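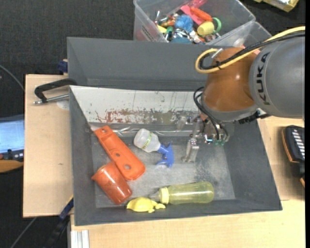 Visit report: picking cell demonstration, Zikmont open day

Zikmont opened its automation hall to visitors on a Wednesday in September. I attended the afternoon session, which covered the bin picking cell, the conveyor line and a short talk on maintenance. These notes deal mostly with the picking cell, where I spent most of the visit.

Getting there

The hall is on the Pravcombe side of the site. Parking is at the far end, and the walk to reception is not marked. Visitors sign in, collect a badge and wait for a group to form. Safety glasses are handed out at the inner door. Bags go in lockers.

The picking cell

The cell uses a KUKA arm with a metallic gripper working over a gray bin. A second bin compartment sits behind the first, with a sloping white panel between the two. The panel is chipped and scuffed, and the bin floor is well scratched. Clamps are used at the left side of the bins. Cabling runs along the outside of the arm, with one thick yellow cable and several black ones looped near the wrist.

The test objects are ordinary household goods and toys. A spray bottle and a baby bottle were both lying on their sides in the front bin, the latter in translucent yellow plastic with a clear end. Both strike me as awkward items for a depth sensor. A long orange plastic piece with three holes in it lay against a cup or pitcher of a darker orange-red. More small objects were kept in a clear storage box behind the bins.

The presenter gave the size of the full test set as 160 objects. A complete trial is 1000 pick attempts, and the last one run before the open day recorded 893 successful picks. A pick counts as successful if the object leaves the bin and is released in the target area. Double picks are scored as failures. I asked whether objects were returned to the bin by hand between attempts. They are, and the operator is told to drop them in without arranging them.

The planning software is called Lysenko and was written in house. It ranks possible grasps and sends the best one to the arm. If that grasp fails it moves down the list, up to 2 retries, then takes a new scan. No cycle times were given, and the presenter declined to estimate them. For anyone comparing this with a production cell, that is the main gap in the data.

Questions from the group

Most questions concerned transparent parts. The reply was that clear plastic gives missing or false depth readings, and that the failure log is dominated by it. Someone asked about gripper wear. Fingers are inspected weekly and changed when the contact faces show grooves.

Conveyor line

The line was stopped for a belt change during our slot, so we had a walk-through only. Gurenmont supplied the frame and drives. Access to the tensioners is good from both sides.

Practical notes

The session ran from 1:30 to 4:00 p.m. The hall is loud near the compressor, and the talk was hard to follow from the back row. Handouts were available at reception, with the trial figures on the second page. Coffee was provided. The next open day will be listed on the Zikmont site, and registration is required.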